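March 31, 2021

Went back to the Kavton gazetteer this morning to sort out the Kobori shoulder entry before the map sheets go off. Still not convinced it deserves an entry of its own. The old card calls it a peak. Our contour sheet shows a bump on the west ridge of Karkeck with a drop behind it that I can hardly find, and the only party that claims to have "climbed" it was on its way to the main top at the time.

Heights first. The card has 814 m for the spot where the ridge levels off. The club journal puts the same spot almost 200 feet higher and gives no source. I suspect someone read the wrong contour and everybody since has copied it. Keeping 814 with a query against it until we have a reading of our own.

Checked the name too. Stikora appears on the older sheet, written across the whole ridge, and by the next edition it has slid down to the shoulder. That looks to me like a draughtsman short of space – hardly evidence that anyone local used it for this one lump. 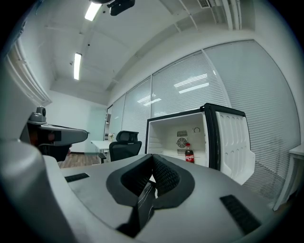
Grey gripper, black mesh on the fingers.

The route note is worse. It says the shoulder is "easily reached from the valley in fair weather", which could be said of half the hills on the sheet. No start point, no side of the stream, nothing about the loose gully that two other accounts complain of. I have struck out "easily" and left the rest in pencil.

Grid reference on card 53 lands in the wrong valley. Swapping the last two figures puts it on the ridge, so probably a copying slip, but I don't want to mend it by guesswork. Left as it stands, marked doubtful.

To do: pull the September survey sheets and compare the spot heights along the ridge. Ask whoever holds the journal run for volume 9, ours is missing. If neither helps, fold the entry into Karkeck as a subsidiary feature and drop the word "peak".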